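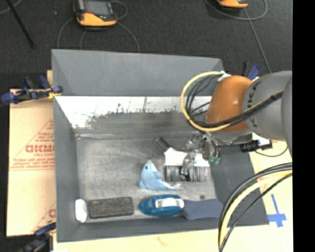 I look after one picking cell at Stomow, and when we redid the website I got asked to write the page about us, so you're getting the view from the bench. I'm Anayeli Escobedo, and my days go mostly into one arm, one gripper and one gray bin. The bin gets clamped down to the board before anything else happens, blue and black clamps at the corners, and then I go round and lean on each one. If the bin creeps even a little, every pick after that is off and you can lose an afternoon blaming the software (ask me how I know!). Then the odds and ends go in - a wide brush, a plush dolphin, a folded cloth, whatever mix we want the gripper to deal with - and we start with the awkward stuff. Bristles are awkward. A finger can come down right in the middle of them, and I want to see how it behaves there before I trust it with anything of yours.

We're a small shop, seven of us, and we set up and repair picking cells for people who pack and sort mixed goods. We started out in the back half of the old Skerura building and we still have the drafty door to show for it. Our first paying customer was Hrytsenko, who had a cell that kept stopping in the middle of a shift. We found a hose rubbing against the wrist every time the arm turned, fixed the routing, and they've been sending us work ever since.

Hoses and cables are still my favorite thing to fuss over. I leave a generous loop by the joint, run the arm slowly through its whole reach, and watch for anything that pulls tight or drags over the rim of the bin. Then I do it again at full speed with my hand near the stop button. Air fittings get checked with soapy water, old school, and the gripper fingers come off for a proper cleaning every 1,000 picks. That number came from our own logbook. We used to stretch it a lot further - our record was 1,583 - and the grip got sloppy well before that.

The logbook is paper, by the way. It hangs on a string next to the cell and it's up to page 221, with coffee on a good many of them. Dillero, the tracking tool we wrote for ourselves, holds the same notes in a form you can search, and customers get a copy when we hand a cell over.

If you have a cell that's acting up, send us a short video of it running and tell us what changed lately, even if it seems silly. I read those messages myself, usually first thing with breakfast. We close for two weeks in August, and the rest of the year you're welcome to come by and watch us work.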